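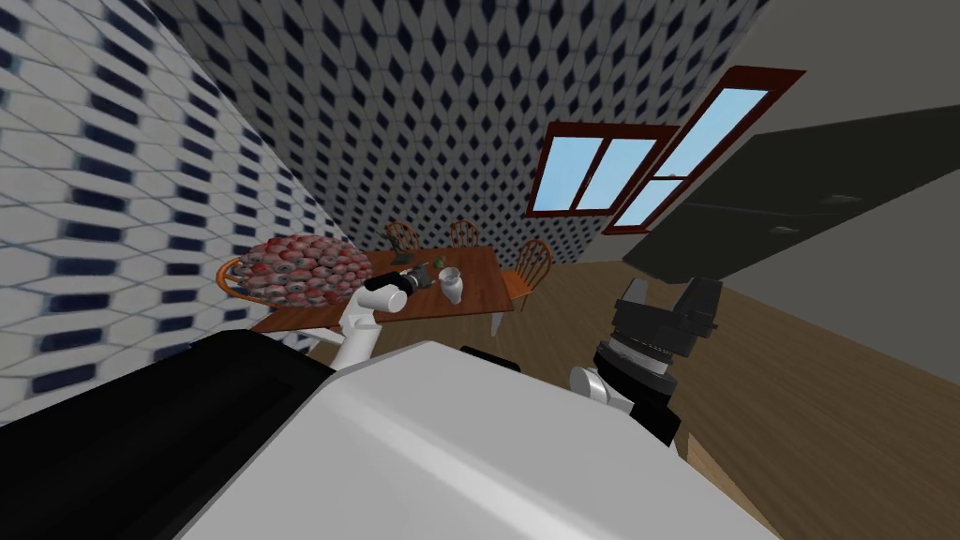 Olberg Fokden Owner's Guide - Issue 5 - page 60

Setting up your under-sink water filter

By now you should have the bracket on the cupboard wall and the cold water turned off at the stop valve. If not, go back to the section on fixing the bracket and come and join us when you're ready. The next part is the fun bit, and at the end of it you get your first glass of filtered water!

You will need: the Fokden housing, one Premamine cartridge, both lengths of white hose, the Swanson tee piece, a small adjustable spanner, a bucket and an old towel. Thread tape is already wound on to the tee piece at the factory, so leave it as it is.

Fitting the tee piece

1. Lay the towel on the cupboard floor and put the bucket under the cold water pipe. A little water will come out when you undo the joint, even with the valve off.

2. Undo the flexible tap hose from the cold pipe. Keep the rubber washer safe - it goes back in at step 4.

3. Screw the Swanson tee piece on to the pipe by hand until it stops, then give it a quarter turn with the spanner.

4. Drop the washer back into the tap hose and fasten the hose to the top of the tee piece. Again, hand tight and then a quarter turn.

CAUTION: Never connect the Fokden to the hot water supply. Hot water damages the cartridge and can crack the housing.

Soaking the cartridge

5. Take the Premamine cartridge out of its bag and peel off both seals. You will see a fine black dust on the ends. It's carbon from the filter and it washes away.

6. Stand the cartridge upright in a clean jug with 1,075 ml of cold tap water and leave it for 60 minutes. Please don't cut this short. A well soaked cartridge flows beautifully from the first day, and a dry one will splutter and hiss for a week.

Note: This is a good moment to put the kettle on. If you'd like to compare before and after (we love doing this), pour some unfiltered water now and set it aside so both samples are at room temperature when you taste them. Use small cups, the plainer the better.
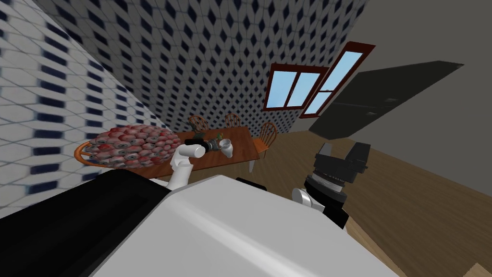
Fig. 12. Small white cup at the table.

7. Lift the cartridge out, let it drip, and slide it into the housing with the arrow pointing up. Screw the lid on by hand. There is no need for a tool here, and using one can pinch the seal.

8. Hang the housing on the bracket. It should drop into place with a click.

Connecting the hoses

9. Push one hose into the side port of the tee piece and the other end into the port marked IN. Push firmly until you feel it pass the seal, then tug gently. A properly seated hose won't move.

10. Connect the second hose from OUT to the filter tap.

11. Check that neither hose is bent sharply behind the bin or the cleaning things. If a hose is too long, cut it square with a sharp knife. Angled cuts leak.

12. Open the filter tap, then turn the stop valve on slowly. The tap will cough out air before the water runs - perfectly normal, if a bit dramatic.

CAUTION: If water drips from any joint, turn off the stop valve before touching it. Do not tighten a joint under pressure.
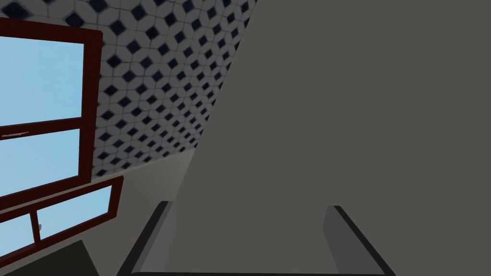 13. Flush the system. Fill the bucket, empty it, and repeat until you have done this five times. The first bucket may look grey. Flush water is fine for the garden and houseplants.

14. Dry every joint with a piece of kitchen paper and look again after an hour. Any damp spot on the paper means a joint needs redoing from step 9.

15. Pour your first glass and enjoy it! Tea drinkers in hard water areas usually notice the change straight away, as there's much less film on the cup.

Looking after the filter

Each cartridge treats up to 3,000 litres. Write the fitting date on the label inside the lid with a ballpoint pen. Many owners like to change theirs every April along with the spring cleaning, and that works well for most homes.

If you go away for more than a few days, turn off the stop valve. When you get back, run the filter tap for two minutes before drinking.

Wipe the outside of the housing with a damp cloth only. Bleach and cream cleaners will cloud the plastic.

For slow flow, odd tastes and noisy pipes, see Troubleshooting on the next page.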